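Tronholm Cells: data card and rules of practice
Maintained by Teodoro Malabanan and Maarten Dijkstra
Last change: May 10, 2024

1. Purpose

Tronholm Cells is a set of simulated robot episodes with the written rules under which they were made and reviewed. We publish the rules together with the data, so that another group can check our work against them. The set has 1,010 episodes. All of them are rendered in simulation, and no real robot was used.

2. Views

Every episode is saved with a view from the gripper and a wider view of the robot. The two views must start at the same time step. If one of them is missing, the episode goes to the folder "held" and is not part of the release.

The gripper must be visible in its own view during the whole episode. Both fingers are needed, also when they are open and hold nothing.

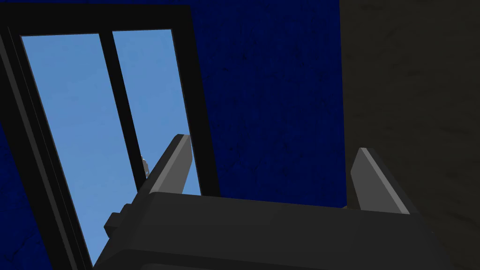
3. Rules for the open gripper

3.1 The label "open" is given only when there is a clear gap between the fingers and no object in it. A gripper which points at a wall or a window is still labeled.

3.2 Frames with an open gripper are not deleted as "useless". In the February version we removed many of them, and the models trained at Laruseck then closed the fingers too early. 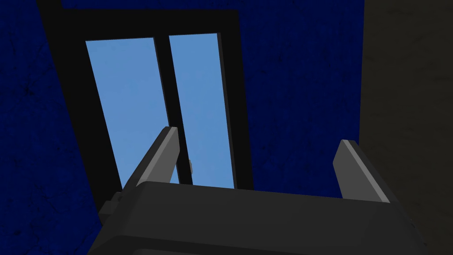
We have put these frames back, and we ask users not to filter them again without writing it in their own card. A filter of this kind changes the balance between the labels, and results from two groups can then not be compared.

4. Rules for two arms

4.1 Left and right are always named from the side of the robot, never from the side of the person who looks at the screen.

4.2 Each arm has its own label. It is not allowed to write "both arms idle" in one field.
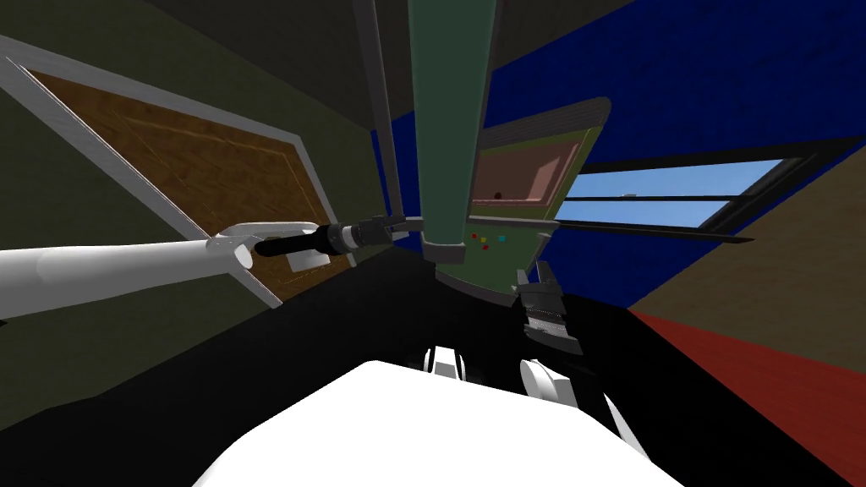
When the reviewer can't decide what one arm is doing, the label is "unclear" and a second reviewer looks at it. We prefer an honest "unclear" to a guess. The Samonte checklist has 16 points for this review, and the file checklist.txt gives all of them in the order they should be done.

5. Rules for a held object

5.1 "Held" means that the object is between the fingers. The part of it that is behind the gripper housing does not have to be visible.

5.2 Name the object by shape and color if its use is not known. "Gray block" is enough.

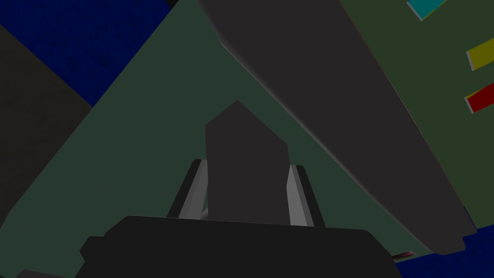 6. Known problems

- Some walls and panels are very dark, and their borders are hard to mark by hand.
- The horizon in the wide view can be strongly tilted. Do not rotate the pictures before labeling.
- Export to the Cloraleck format loses the label "unclear". Keep the original files.

7. Changes

Corrections are welcome. Please send the episode number, the time step and the rule number. A changed label needs the agreement of 2 reviewers before it goes into the next version.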